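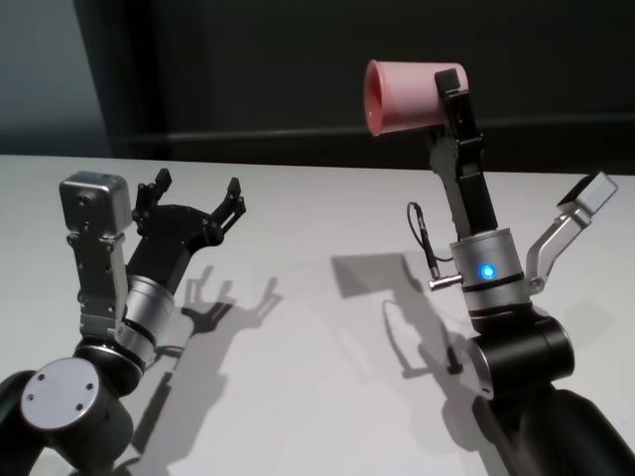
*Two grippers over a white tabletop.*

## The keyboard that wanted to be my friend

The Komia K2 arrived in April, in a box so well padded that I spent longer getting rid of the foam than I did setting up the keyboard. It is a wireless mechanical model with a small volume wheel in the top right corner, and it costs more than my first bicycle. Kamlesh Pal had been going on about his for months, so when mine finally showed up I cleared the desk, made coffee and prepared to have my life changed.

The first thing it did was ask me to make an account.

I should explain that the keyboard types perfectly well with no account at all. You plug in the cable, press a key, and a letter appears, much as letters have been appearing for decades. But if you want to change the color of the lights, or stop them from pulsing like a nightclub in a town with one nightclub, you need the Ulia app, and Ulia wants your email address, your date of birth and permission to send you "moments." I have had 2 moments so far. Both were about wrist rests.

The app is a 462 MB download. For comparison, the whole folder of this newsletter, going back to the first issue and including the scanner disaster, is smaller than that. Once it's running you get a very handsome picture of your own keyboard, which you can rotate, in case you have forgotten what the underside looks like. Lighting is in a menu called Mood. Key assignments are in a menu called Flow. The setting that turns off the startup chime is in neither, and I found it under Account, next to the button for deleting your account, where I nearly had a different kind of afternoon.

Now for the part that annoys me, which is how good the thing is to type on. The keys have a soft, deep sound, a bit like someone setting down dominoes in the next room. The space bar doesn't rattle. The legends are printed large enough that I can read them without my glasses, and the slope is gentle enough that I haven't missed the fold-out feet, one of which I snapped off in the first week by moving the keyboard the way a normal person moves a keyboard. I typed the last three issues on it and my hands were fine. My old Coutinho used to leave me shaking out my fingers by mid-morning.

Battery life is harder to judge. The booklet promises 2,000 hours with the lights off. With the lights on it promises nothing, and I got roughly nine days, working normal hours and forgetting to switch it off at night. It charges over USB-C, and you can keep typing while it does, though the socket is on the left side, exactly where I keep my mug.

Wireless has been steady apart from one habit. If the computer goes to sleep, the keyboard needs two key presses to wake up, and it swallows both of them. Anyone whose password starts with a double letter may want to think about that for a moment. Mirela Araújo, who shares this page with me and types like a hailstorm, tried it for a morning and lost the start of every email she wrote. She thought "llo Kamlesh" had a certain charm. She has gone back to her Sastik, a flat gray slab with no lights, no wheel and no opinions.

The volume wheel deserves its own paragraph. It is metal, it clicks, and turning it is the nicest thing that happens at my desk most days. You can also press it in to mute, and I have done this by accident in the middle of two calls, sitting there nodding at people whose voices had gone away. In Flow you can reassign the press to something harmless. I set mine to do nothing, and it took only four screens.

Should you buy one? If you write for a living and don't mind the price, yes, and I'd skip the app for as long as you can stand the pulsing. If you mostly type search terms and passwords, the Sastik will do the job and leave you money for dinner. Gamers should wait for the wired version, which Komia says is on the way and which, I am told, will need an update to Ulia.

Next issue: Mirela on desk lamps. She has tested three and disliked them all.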